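The Second Life of the Brorkwood Laundry

For most of its life the Brorkwood laundry washed sheets for hotels. When the hotel work dried up, the building on Flonau Street sat locked for two winters, and the town expected apartments. It got a laundry again, smaller, and open to anyone with a bag of clothes.

Enora, the company that took over the lease, kept the old name and the tile floor. It ripped out the steam presses and put in 20 washers along the back wall. The loan came from Mac Mathúna, a small lender that mostly backs bakeries and repair shops. The doors open at 6 a.m., and the early hours belong to nurses coming off shift.

Prices were the first fight. Enora wanted one flat rate per load. Customers with small loads complained, and by July there were two rates, posted on a board by the change machine.

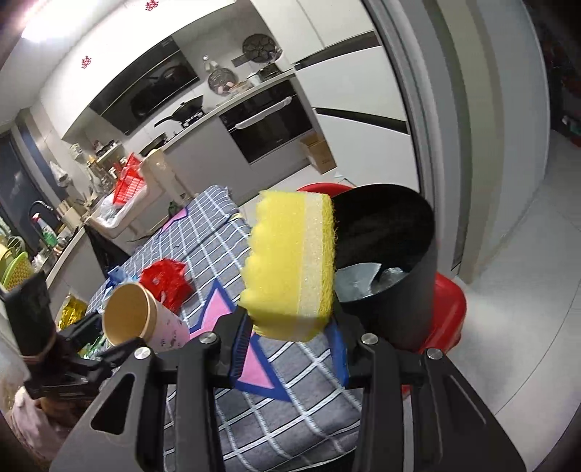

One regular, who has a washer at home, still drives over every other week and says the big machines are only part of it. At home the laundry takes all day, the regular said, and at Brorkwood it is finished before lunch and folded on a proper table.

The folding tables came from the hotel days. They are wide enough for a king-size sheet, and people wait for them even when the dryers are free. A rack of paperbacks stands near the door, mostly westerns.

In its first year the laundry ran 3072 paid loads, fewer than Enora had planned for. Winter was better than summer, when half the street seems to own a clothesline. The lease has two years left on it. Enora has asked for a longer one and is waiting to hear about the roof, which leaks over the dryers when the wind is from the north.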